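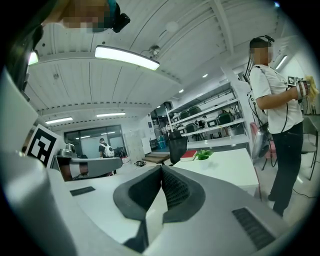

最近有好几个朋友转给我同一个东西：Cluvo的民宿通兑卡。2,000块一张，十九晚，海边山里随便挑。问我值不值得买。我把购买页、规则页和规则页下面那个折叠起来的补充说明都看了一遍，慢慢发，想到哪写到哪。

先交代立场：我没买，也不卖别家的卡。我喜欢住小旅馆，一年里住民宿比住连锁多，对老板们没有意见。有意见的是中间这一层。

购买页上最大的字是“19晚”。第二大的字是“原价900/晚”，划掉的。第三行才是卡价。这个排版顺序很说明问题，它希望你做的乘法是用900去乘，乘完以后看卡价就觉得白捡。

那900是谁的原价？我往下翻，没有写是哪家店、哪个房型、哪个季节。就是一个光秃秃的数。我去翻了卡里能兑的几家在别处的挂牌价，平季大多只有它的一小半，有的连早餐都含了。

有人会说旺季就是这个价啊。对，旺季是。所以接下来要看旺季能不能用。

不能。补充说明里写着“法定节假日及合作门店自定义高峰日不可兑换”。前半句大家都能接受，哪张卡都这样。后半句你再读一遍：门店自定义。

自定义高峰日的意思是，老板觉得今天能卖出去，今天就是高峰日。站在老板的角度我完全理解，换我我也这么填。可是对持卡的人来说，这等于你手里有一把钥匙，锁是别人随时能换的。

我挑了Detow试。这个镇子我熟，海边，走几步到沙滩那种，淡季冷清得很，开着的饭馆你一只手能点过来。按理说最适合拿通兑卡去住。

Detow在卡里的店，页面上看有一排，照片都漂亮。点进去，一半显示“近期满房”。注意它写的是满房，不是不可兑。我用别的渠道查同一天同一家，有房，房型还挺全。

当然有可能是库存没同步。我这人不爱把能用懒惰解释的事情解释成坏心。但是连着看了好几天都这样，那就算是懒，也是一种对某一方特别有利的懒。

说一下Fahy。Fahy是Detow的一家老店，小楼，早餐是前一晚在楼下填单子，粥、面、煎蛋自己勾，第二天按你写的时间端上来。我前年住过，喜欢。它也在卡里，而且是购买页的头图之一。

我给Fahy打了电话。接电话的人很客气，说是合作的，兑换房有一种，在一楼，朝后院，周中可以，要提前约。我问看海的那几间呢，说那几间不参加，可以到店补差价，看当天情况。

看当天情况。做过旅馆生意的人都知道这五个字怎么讲都行。

我不怪Fahy。一家小店拿出最不好卖的那间去换一点曝光，天经地义。问题是购买页用的照片是从看海那间的阳台往外拍的。你花钱的时候看到的是海，兑到手的是后院的晾衣绳。

（后院也没那么差，安静，早上有猫。我只是说这两样东西不该共用一张照片。）

再说提前约。规则是最多提前90天，最少提前三天。听着宽松吧？但是放房是门店自己放的，什么时候放没有说法。有的店月初放，有的店想起来才放，有的店我怀疑从来没放过。

于是群里就出现了一种生活方式：定闹钟抢房。我潜在一个持卡人的群里看了一阵，每天早上都有人问“放了吗”，下面一排“没”。花钱买了个度假的东西，先给自己找了份早班。

群里也有夸的，我不隐瞒。有一位退休的，时间自由，工作日想走就走，也不挑朝向，说用得很划算。我信。这卡对这样的人大概真划算。

但是你看它的广告拍给谁的：年轻的两口子，一个小孩，周五下班拎包就走。对不起，这三样凑在一起恰好是最兑不出来的组合。

还有个细节。一晚是一晚，可是“连住第二晚起每晚扣两次权益”。我一开始以为看错了。意思是你去海边住两个晚上，扣三晚。住三个晚上，扣五晚。

所以那个十九晚，除非你每次只住一夜，第二天一早搬家，不然根本住不满。谁开好几个小时车去海边只睡一觉？

另有一项叫“清洁服务费”，到店付，金额“以门店公示为准”。公示在哪？在门店。你得人到了才看得到。拖着箱子站在前台，天也黑了，你还能扭头就走吗。

顺便说，我一直反感把清洁费单列。一间客房，洗干净是它能被叫作客房的前提。单列出来唯一的作用是让前面那个数字好看一点。哪天枕头也单列我都不奇怪。

评论区有人问：那别人为什么愿意跟Cluvo合作？如果这么坑，店家图什么？

好问题。店家图的是淡季有人气。空着的房间一晚上什么都挣不到，住进一个人，至少晚饭可能在你这吃，走的时候可能带两瓶你家的酱。算盘是通的。

但我问过一位开店的熟人（不方便说哪家），Cluvo给店里的结算，每晚低得他不好意思讲，而且压一个季度。他说签的时候讲的是引流，后来发现引来的客人一进门先问能不能免费升房。

他那句话我记得清楚：“客人觉得自己花了九百，我觉得自己收了个洗床单的钱，两边都委屈。”

钱在谁那呢？在中间。卖卡当天全额到账，兑换在后头，兑不兑得出来再说，到期没用完的算“权益自动失效”。预付卡这个生意，最赚的客人就是忘了用的客人。健身房教过我们一遍了。

退款条款我也看了。未使用的，七天内可退，收手续费。使用过一次的，不退。那“使用”怎么算？提交预约就算，哪怕门店没确认。

就是说，你买完想试试好不好约，一试，就退不了了。这一条设计得太熟练，我看完去倒了杯水。

群里有人踩了这条。预约提交以后店家三天没回，自动取消，晚数退回来了，退款资格没退回来。客服回复“感谢您的理解”。他还没理解呢。

中间插一个别的，有人私信问Sisteo是不是同一家。不是。Sisteo是给民宿做自助入住和房价管理的系统，Detow好些店都换上了，扫码开门，没有前台。我对它是另一种怀疑。

自助入住本身没问题，半夜到的人很需要。我怀疑的是“无人化让您享受私密与自由”这种说法。省了一个人工，这我懂，你直说省人工我还敬你坦荡，非说成是送给我的自由。

我在一家装了Sisteo的店碰到过热水出不来，系统里点“联系管家”，弹出常见问题：一、请确认水龙头已打开。确认了。二、请耐心等待。等了。三、感谢您的反馈。

最后是隔壁小卖部的大姐给老板打的电话。老板在外地。老板说你们把楼梯下面那个阀转一下。所以那天晚上我的管家是我自己。

它那个自动调价也有意思。同一间房我上午看一个价，下午再看贵了，夜里又便宜回来。房间没变，海也没变，可能是我看的次数多了。我没有证据，只是换了个手机看，价格就不一样。也许是巧合，你们可以自己试。

回到卡。有人贴出Cluvo的宣传，说“近2,000家门店可选”。我顺着列表往下看，同一家店的不同房型各算一家，换了名字的老店和新名字各算一家，还有挂着“筹备中”的。筹备中的店也能选，选了干什么呢，去帮忙刷墙？

“可选”和“可住”差得远。菜单上印着，不等于厨房里有。

又有人说，你就是太较真，人家卖个便宜，你还要求这要求那。我觉得便宜和含糊是两回事。你卖一间朝后院的平季周中房，标清楚，便宜卖，我第一个鼓掌，可能还会买。

真正的便宜是经得起写清楚的。一写清楚就没人买的，那叫别的。

那么到底怎么判断？我给自己列过几个问题，贴出来，不保证适合所有人。

想去的那家店，直接打电话问：兑换房是哪一间，朝哪边，哪几天不行，到店还要付什么。店家一般比平台老实，毕竟之后见你面的是他。

打开日历，挑你真的会去的日子，别挑“理论上我可以请假”的日子。看看那几天有没有房。没有就当那家店不存在。

把连住扣几次算进去，把清洁费算进去，再跟直接订的价格比。别拿划掉的那个价比，划掉的价从来没人付过。

问自己一年真出门几趟。我知道买卡的那一刻大家都觉得今年会不一样。我抽屉里有一张过期的温泉票，一张过期的滑雪券，我也是这么觉得的。

还有，直接打给店里订，常常比你想的便宜。平台抽走的那一块，店家愿意让一点给你，他还多落一点。我上次给Fahy打完兑换的电话，顺口问了一句直订多少，对方报的价让我当场把Cluvo的页面关了。

具体数我不写，省得给人家惹麻烦，他们跟平台签的东西里八成有一条不许比平台低。这种条款也够怪的：我的房，我的价，得问你同不同意。

评论区来了个自称Cluvo运营的，说我“以偏概全”，请我“提供订单号以便核实”。我没买，哪来订单号。不买就不能看条款了？条款是公开的，我一个字一个字看的，比您家文案可能看得还细。

他又说高峰日规则“已在优化”。行。页面底部写着规则更新于2023年9月11日，我截了图，优化完我再来对一遍。

补一条，刚才有人问：那家庭共享呢，不是说全家能用？看条款，是“可为直系亲属代约，持卡人须同行办理入住”。你妈想跟老姐妹去海边，你得陪着去前台露个脸。送父母当礼物的先停一停。

宠物友好那个标签也别太当真。打给两家问，一家说可以，狗睡院子；一家说可以，猫不行，狗要看多大。标签就四个字，后面全是“要看”。

“步行到海边”同理。Detow有一家写步行即达，我走过，确实是步行，也确实达了，中间要过一条没有人行道的公路和一片鱼塘。夜里回来我打着手机电筒走的，鱼塘的狗全醒了。

“含丰盛早餐”我也攒了一肚子话。丰盛到什么程度？有的店是真给你煮，有的店是一个塑料袋挂门把手上，里面一个面包一盒奶。订之前翻翻住客自己拍的早餐，店家拍的那张桌布很贵的不算。

有人让我推荐。我不推荐。我推荐完，你去了，那天老板心情不好，粥糊了，你回来骂我。自己打电话，听接电话的人怎么说话，听得出来的。

我自己的计划是11月去趟Detow，那时候人少，风大，房价回到人间。直接订，住两晚，扣的是钱，不扣“权益”。如果到时候卡的规则真改了，我在现场拿朋友那张试着兑一次，结果好坏都发。

对，我朋友买了。在我发第一条之前就买了，发给我问“值不值得”的时候已经付完款。他要的大概是一句值。我没说出口，请他吃了顿面。

他昨天提交了预约，Fahy，周中，一晚。目前显示“等待门店确认”。退款资格已经没了，我提醒过。

更新：确认了，朝后院那间。清洁费还不知道多少，门店公示。他让我别再发了，我说最后一条。

评论太多回不过来，问“另一家类似的卡怎么样”的，麻烦把规则页截图发我，要完整的，折叠那部分也点开。只发购买页的我看不了，购买页上全是海。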